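4.3 Laundry Loading

The Ronuten household unit can load a front-opening washer under supervision. It is not approved for unattended laundry work.

1. Set the basket on the floor in front of the washer.
2. Select Laundry, then Load.

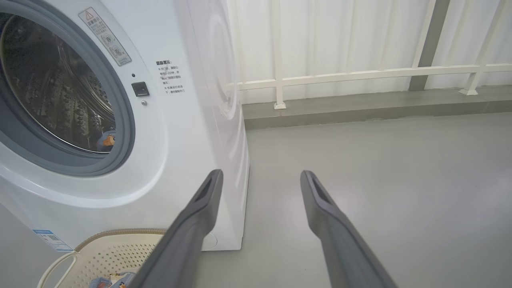 Supervised operation remains necessary for most household chores. Folding and stain sorting are not supported in this release. Washers differ in how the door opens; where a square black release button is set into the front panel, teach its position before the first load.

3. Start the cycle and remain within reach of the stop control.

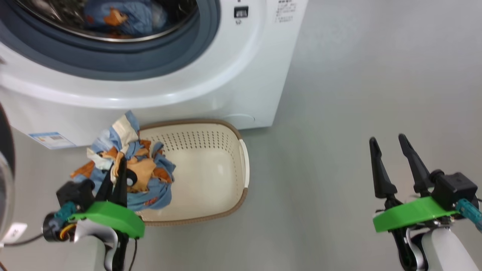 Figure 9. Left gripper in the clothes, right gripper open.

CAUTION: Do not reach into the basket while either arm is powered.

NOTE: Replace the finger pads after 2,000 grips.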